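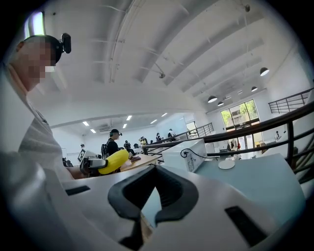 Subject: Re: Switching the building to heat pump water heaters
List: ruvcombe-owners

I read the Nelex proposal twice over the weekend and once more this morning with a calculator, and I'm still not where the last message wants me to be. I'm putting my reply on the list because I think other owners have the same doubts and would like to see them written down before the vote in November.

For anyone who skipped the earlier one, I'm quoting the main part:

> The board has reviewed the Nelex proposal to replace the gas water heaters
> in all 33 units with heat pump models. The price is $1518 per unit after
> rebates, installed. Nelex estimates that each household will save $243 a
> year on energy. That means the new heaters pay for themselves in a little
> over six years and everything after that is money in your pocket. They are
> also quieter, safer and better for resale. We see very little downside and
> would like to lock in the price before it goes up. Please send any
> questions to the list so everyone can see the answers.

OK, questions.

First, the savings. $243 a year compared to what? The proposal says "typical household," and the footnote says a typical household is four people using an old tank heater. We have a lot of one-person units here. I live alone. I run the dishwasher when it's full and I take short showers. My entire gas bill in the summer, when the water heater is the only thing using gas, is so small that I don't see how anyone could save $243 a year out of it, even if the new heater ran on nothing at all. If the number is an average for a family of four, say so, and give us another one for one or two people. Nelex must have it. They sell these things to everybody.

Second, the gas bill doesn't go away. Most of us would still have gas stoves and gas furnaces, so we'd go on paying the monthly service charge. I can't tell from the proposal whether the service charge is counted as part of the savings. If it is, the payback figure is wrong for every unit that keeps a stove.

Third, where does the heat come from? A heat pump water heater pulls warmth out of the air around it. In a garage or a big basement in a warm state that's fine. Ours are in hall closets with a louvered door, inside the heated part of the unit. In January the heater will be taking warmth out of the hallway and the furnace will be putting it back. You pay for that, on the other bill. In July it works in your favor, I'll grant that, but we have a lot more January than July here. The word "closet" doesn't appear anywhere in the proposal. Has anyone from Nelex opened one of our closet doors? The manual for the model they want to use (it's on the maker's site, go look) asks for a good deal more air than those closets hold, or else ducts. Ducts aren't in the price.

Fourth, "quieter." Quieter than what? My gas heater makes a soft whoosh for a few minutes and stops. A heat pump has a fan and a compressor and it runs for hours. My sister-in-law has one in her laundry room and you can hear it from the kitchen with the door shut. She doesn't mind it. Her laundry room also isn't four steps from her bed, and in the smaller units that closet shares a wall with the bedroom.

Fifth, electrical. The proposal has one line: "existing panels are assumed to be adequate." Assumed by whom? The panels in the back building are original. When we had the Leinonen people in for the hallway lights they told us those panels were full, and I'm sure that's in the records. If half the units need panel work, then $1518 isn't the price. I'd like to see what a panel upgrade costs before anybody votes, and I'd like to know whether it comes out of the reserve or out of our own pockets.

Sixth, the drain. These units make water, the way an air conditioner does, and it has to go somewhere. The closets in the front building have a floor drain. The ones in back don't. So now it's a small pump and a plastic line run to the bathroom, and that's one more part that can quit while you're on vacation and leave a puddle for the person downstairs.

About "before it goes up." I've been hearing that line from salesmen my whole life. We heard it about the Grorkura windows, too. We signed in a hurry, and the same windows were cheaper the next spring. If the price is good now, Nelex can put in writing that it's good for 90 days. If they won't, I'd want to know what they expect us to find out in 90 days.

I want to be fair here. Some of our heaters are old and will have to be replaced with something. I'm not attached to gas, and I know plenty of people have put these in and are happy. If the board had come to us and said "let's try it in 2 units, one front and one back, read the meters for a winter, and then decide," I'd have voted yes on the spot and offered my own closet. I'd still do that. What bothers me is going straight to the whole complex on the strength of a sales sheet where every unknown has been filled in with a good guess.

So here is what I'd ask for before the vote:

- savings figures for one-person and two-person units, with the service charge left out
- a site visit to at least one closet in each building, with the results in writing
- a price that includes ducts, drain pumps and panel work where they're needed
- the noise rating, and the terms of the warranty on labor as well as parts
- a second bid from someone who isn't Nelex

If those come back looking good, I'll say so on this list and you can quote me. Until then I'm a no, and I'd ask anyone holding a proxy from me last time to please tear it up, as I'll be voting in person.

One other thing while I'm typing. The message says questions go to the list "so everyone can see the answers." Two owners have told me they sent questions in and haven't seen them posted, let alone answered. Maybe they went to the wrong address. Could whoever runs the list check the held mail?

Unit 14, back building

--
You are getting this because you are subscribed to ruvcombe-owners.
To stop getting messages, reply with "unsubscribe" in the subject line.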